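Ticket 1725
Subject: Arm drops speed mid-reach, gripper overshoots table pick
Site: Faltwood
Equipment: Tanabe arm, two-finger gripper, Onlow controller
Opened by: Xiomara Holloway
Priority: Medium, raised to High after entry 3
Status: Monitoring

Problem as reported

Arm is doing tabletop picks, cups and mugs. On the way down to the pick point it slows, then catches up with a jerk and goes past the target. Overshoot is sideways and down. It has tipped two cups and once pressed the fingertips into the table hard enough to trip the force limit. No fault code on the controller the first few times. After the force trip the log shows code 210, position lag, wrist joint.

Happens maybe one run in ten. Worse late in the afternoon. Started after the Havside update to the motion software, but I can't say for sure it wasn't there before.

Entry 1, Holloway

Power cycled arm and controller. Re-homed all joints. Ran the pick program at full speed with no objects out. No overshoot. Put a cup back out and got the overshoot on the sixth run. Lowered the speed override to 25 percent and it went away. At half speed it came back.

Checked gripper mounting bolts. All tight. Fingers close evenly.

Entry 2, Havside support

Please send the controller log covering one good run and one bad run. Also confirm the payload setting. If the gripper was changed and the payload was left at the old value, the wrist will lag on a fast descent.

Entry 3, Holloway

Logs attached. Payload setting is right, checked against the label on the gripper.

Had another one while collecting the logs. I was reaching in to move a mug and the arm was supposed to be holding at the top position. It crept down and then jumped. Did not touch me. I hit the stop button and it stopped. I should not have been reaching in without the stop pressed, and I have told the others here the same. Raising priority.

Entry 4, Havside support

Thank you. Do not run the arm with anyone inside its reach until this is closed. Press the stop before moving objects, every time, even in hold.

The logs show the target position being sent late. In the bad run there are gaps between commands. When the next one arrives the arm tries to make up the whole distance at once. That fits both the jerk and the jump out of hold. The wrist is only where it shows up first.

Two things to check:
Network cable between the PC and the controller. Swap it, do not just reseat it.
Anything else running on the PC. The vision program in the new version uses more of the processor than the old one did.

Entry 5, Holloway

Swapped the cable. No change, overshoot on the fourth run.

Watched the processor load during runs. It sits fine in the morning and climbs through the day. By late afternoon it is pinned. The vision program keeps retrying its detection when the light through the windows gets low and colored. With the curtain fully closed and the lamps on, load drops and the overshoot stops.

Entry 6, Havside support

That explains the time of day. The retry has no limit in this version and it shares a processor core with the motion sender. Please make these changes:
Set the detection retry limit to 3.
Move the motion sender to its own core (steps in attached file).
Turn on the late command check. If a command is late the arm will stop and wait for a reset. It will not try to catch up.

Leave the speed override at 25 percent until you have a full afternoon with no overshoot.

Entry 7, Holloway

All three changes made 12/31/23. Tested the late command check by pausing the sender by hand. Arm stopped where it was and asked for a reset. Did that several times from different positions, same result.

Ran the afternoon at reduced speed with the curtain open. No overshoot. Two late command stops, both cleared with a reset. I would like to know why there are still any late commands with the sender on its own core.

Entry 8, Havside support

Two in an afternoon is more than we expect. Please send that log too. Stay at reduced speed. A version with the retry fix is planned for March. Keeping the ticket open until then.

Attachment:
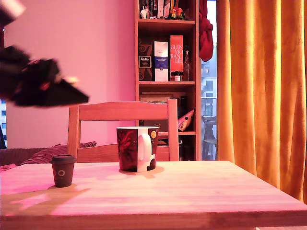

Gripper moving over the pick table, cup and mug set out. Added to ticket by X. Holloway.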